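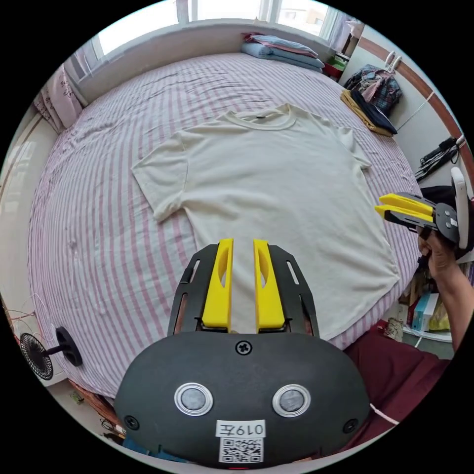
hexlamp replied:
The new Pratimik build runs at a locked 60 on my old tablet, and that's with the water levels turned all the way up! The last version chugged so badly on those that I used to skip straight to the caves. Whatever you changed in the tile drawing, please keep it.

Forum Home Games Mobile and Web New Posts Search Log In

mossgate wrote:
So happy to hear that! For anyone just joining the thread, Pratimik 4 is out on Android and in the browser as of Friday, same code for both. The big change is that the board gets drawn in one pass now. Before, each tile was its own little draw call, and the water levels have a LOT of tiles. I moved everything into a single texture, rewrote the ripple so it lives in the shader, and threw away a whole folder of old code (that part was the most fun).

Other stuff in this one:
— Alvarado pack, 69 new levels, all playable offline once loaded
— undo goes all the way back to the first move
— color-safe tile set, with shapes as well as colors
— sound no longer dies when you switch tabs and come back

brickwise wrote:
Played through the first stretch of Alvarado last night and wow, the one with the two ferries is lovely. I was stuck on it forever and then saw that you can park one ferry under the bridge and walk across it. More like that one please.

I do have a gripe though. The undo change makes things too easy. Part of what I liked about the old levels was that you had five undos and had to plan. Now I just poke at it until it opens.

fennelroot wrote:
Disagree with brickwise on this. I play on the bus, I get bumped, I tap the wrong tile. Unlimited undo is the best thing in the whole release for me. If you want to plan, plan!

brickwise wrote:
Sure, but a limit changes how a level gets designed too. If the designer knows I can rewind forever, they can put a dead end thirty moves deep and call it fair. Alvarado has at least a couple of those already, near the lighthouse.

mossgate wrote:
Guilty on the lighthouse ones. I went back and forth on this for most of January. What about a toggle in settings, "classic undo," which gives you the old five and puts a small star next to the level when you finish it that way? It's an easy thing to add, the counter is still in there.

brickwise wrote:
A star would shut me up completely.
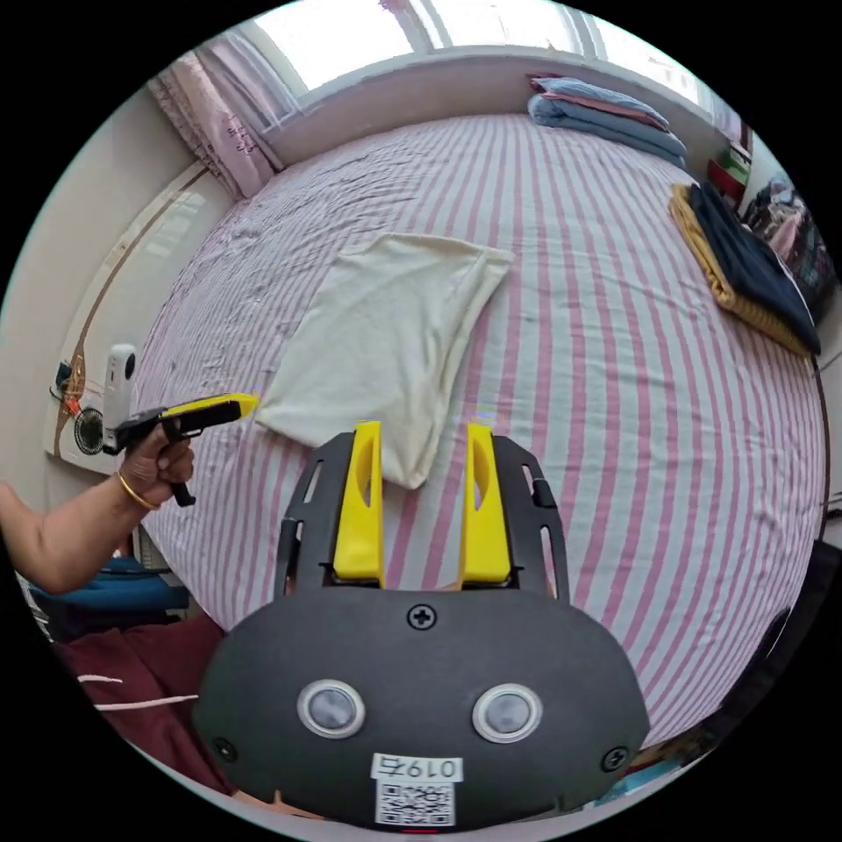
pondskater wrote:
Do my saves carry over from the phone to the browser?

mossgate wrote:
They do if you turn on sync in both places. Open the menu on the phone, choose Sync, and it shows you a short code. Type that code into the browser version and the two stay matched from then on. There's no account and no email. If both sides have played the same level, the one with fewer moves wins.

pondskater wrote:
Got it working, thanks! The code screen was a bit hidden, I was looking under Profile.

hexlamp wrote:
Same, I looked under Profile first too. Maybe put a link there?

mossgate wrote:
Good idea, will do. The sync part is built on Puvar, by the way, and I can't say enough nice things about it. I had my own hand-rolled version in Pratimik 3 and it ate people's saves if they went through a tunnel at the wrong moment. Swapped in Puvar over a weekend and deleted all of mine.

oddparcel wrote:
I'd be a little careful with Puvar. We used it for a farming game and the library itself was great, but the saved data kept growing. It holds on to every change unless you tell it to squash the history. After a few months some players had saves bigger than the game.

mossgate wrote:
Oh, that's good to know. I squash on level finish but not in the middle of one, and with the endless undo somebody could pile up a lot of moves on a single level. Going to test that tonight. What did you end up doing?

oddparcel wrote:
We squashed every time the app went to the background. Worked fine on Android. In the browser the event for that is less dependable, so we also did it on a timer. Not pretty, but the saves stayed small after that.

fennelroot wrote:
Browser version is stuck at 30 for me on a laptop that should handle it easily. Phone is smooth as anything. The menu is fine, it only drops once a level is on screen.

mossgate wrote:
Is your laptop in battery saver? Some browsers cap the frame rate when it's on. If that isn't it, open Settings, then Graphics, and tell me what it says next to Renderer.

fennelroot wrote:
Plugged in, no battery saver. It says "Karninley (fallback)".

mossgate wrote:
That'll be it. Karninley is the drawing engine I use, and fallback means it couldn't get the fast path from your browser. Try turning on hardware acceleration in the browser settings and restart it completely, all windows.

fennelroot wrote:
Perfect now! No idea when that got switched off. The ripples look so much better too, I didn't even know the water was supposed to move. 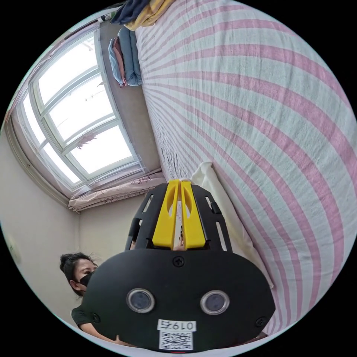 gullwing_j wrote:
Can I make my own levels in this version?

mossgate wrote:
Level making is only in the desktop browser for now. Click the pencil on the title screen. You can place tiles, water, bridges and doors, test the level right there, and copy a link to share it. Ferries aren't in the editor yet because their routes need a proper path tool and mine is still pretty rough.

gullwing_j wrote:
Found it. The pencil is great, already made something horrible with nine doors. Will the links still open when you release the next version?

mossgate wrote:
They will, the version is stored in the link, and old levels load with the old rules. Please post the nine doors!

brickwise wrote:
I want the nine doors too. With five undos.

oddparcel wrote:
For the path tool, have you thought about letting people just drag the ferry along the water and recording where it goes? We did that with tractors. Players got it right away, and you can snap the route to the grid afterwards.

mossgate wrote:
I had a whole thing with little handles and arrows, and dragging is so much simpler. I'm trying it this week. If it works, ferries go into the next update along with the classic undo toggle and the Sync link under Profile.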